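Notebook, handheld gripper data, February 2026
Last updated by S. Zerouali

Picking up from Andor's entry on the mixed-operator runs. I said I'd read his numbers before agreeing with them, and I've now read them twice. I still don't agree with them, or at least not with the sentence he wants to put in the report.

The sentence: "Training on demonstrations from several operators improves transfer to unseen boxes." The evidence for it is one comparison. Policy A was trained on Thanakorn's demos only. Policy B was trained on everybody's. Both were tested on the same divided storage box and then on a box neither had seen. B did better on the new one. Fine, I was there, I saw it do better.

What bothers me:

The full set is 3608 demonstrations. Thanakorn's share is nearly a third of that. So B had far more data as well as more people, and we changed both at once. Andor says data volume had already leveled off by then and points at the curve from September. I went back to that curve. It was made on the open tray, which has no divider and no lid, and where almost any approach angle works. I don't see why a plateau on the tray tells us anything about a box with a wall down the middle.

The test was 10 trials per policy on the new box. The gap between A and B was 3 successes. I did the arithmetic by hand and then had Sunee do it without telling her what I got. Neither of us would bet lunch on it. Decha's argument is that the gap went in the direction we predicted. We predicted it after the pilot had shown it to us, so I don't give that much weight.

Andor also reset the box by hand between trials, and he knew which policy was loaded. I'm not accusing him of anything. I would have done the same, and I'd have nudged the box toward wherever I thought it ought to sit. We need a jig or a blind, preferably both. Sutter have a corner fixture they'd lend us if we ask nicely. Note to self: ask nicely.

On failures

I rewatched all the failed trials from both policies. Most of A's failures look alike: the finger comes down on the divider, stalls, and the policy sits there making tiny corrections until the timeout. B fails in more ways. Sometimes it goes into the wrong compartment, sometimes it drags the box along, and once it went for the lid. You can tell a story in which B has learned something more general and pays for it in sloppiness. You can also tell one in which B is just noisier, and noise happens to get you off the divider. Both stories fit the success counts. I don't think we get to choose between them yet.

There's a cheap check. Take policy A, add small random motion to its output, and run it on the new box. If that closes the gap, we can stop talking about operator diversity. Andor thinks this is silly. Thanakorn thinks it will work and would be annoyed if it did, because he spent a long time on the operator embeddings.

On the pose tracking

Separate worry, possibly a bigger one. The replay error we quote comes from the Widholm calibration board, held in open space with good light. The real demos are done close to a clear plastic box on a shiny white table, with glare all over the lid. I asked Sunee to pull replay error for the box demos only. She found the spread is wider, with a tail made up mostly of approaches where the hand turns over the near edge. We were averaging that away by pooling with the tray data.

If the recorded tip path is off at exactly the moment the finger goes into a compartment, then the policy is learning from bad labels in the one place it matters. More operators might help simply by averaging out the bad labels. That would be a real effect, but it's a tracking effect, and I don't want it sold as anything else.

Decha's counter is that the raw video is fine and the policy mostly uses video. Could be. We can test it by corrupting the pose labels on purpose and seeing how fast success drops. If it barely drops, he's right and I'll withdraw this whole section.

On the operators

We have 4 of them in the set. That's the number behind "several." I would like the report to print the number. I'd also like it to say that they all learned from the same person (Thanakorn), so the styles are closer than they'd be with strangers. When I watch the demos with the names hidden I can pick out Sunee, who pauses before going in, but I mix up the others constantly.

Toltwood offered to have their people record a batch with our grippers. I was against it for scheduling reasons. I've changed my mind, provided they aren't shown our demos first.

Repeat session on the divided box

Same table by the windows, lid open and flat, two grippers. I wanted the view from one gripper while the other was working, to see how much of the tip you can make out against the clear wall. With the yellow tip pointed down into the near compartment it reads well enough by eye. The wall itself is much harder, and the reflections on the plastic are stronger than I'd remembered. Background is the usual open office, people at their desks, window glowing behind. If the policy is picking up on any of that, a new room will break it, and we have never tested in a new room.
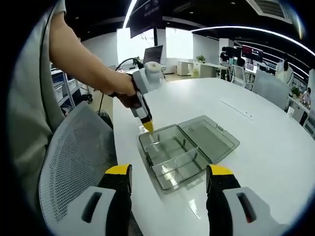 What I'm willing to sign

1. That B beat A on one unseen box, in one room, with the trial count printed next to the claim.

2. That the two policies fail differently. I'm comfortable with this one, since it comes from watching the failures and doesn't lean on the totals. I'd still want Sunee to label them without knowing which policy is which.

3. Nothing yet about why.

To do, in the order I'd do it

Noise run on policy A. Needs no new data. Thanakorn has the checkpoint.

Size-matched run: cut the pooled set down to the size of Thanakorn's set, same mix of operators, retrain. Do it with more than one random draw. Andor wants a single draw to save time on the cluster. No.

Replay error split by task, with the tail shown. Sunee has this nearly done.

Label corruption test, after the above.

Second room. The Arasby space is free in the evenings and has dark tables, so we'd be changing surface and background together. I can live with that for a first look as long as we write it down that way.

Andor's reply, copied from the thread so it stays with the entry: "I accept the size match. I don't accept that the September curve is irrelevant, the tray isn't that easy. Will rerun it on the divided box and we'll see who is buying coffee."

Agreed on the rerun. He should use the same test positions as before, marked on the table with tape, and somebody other than him should load the policy.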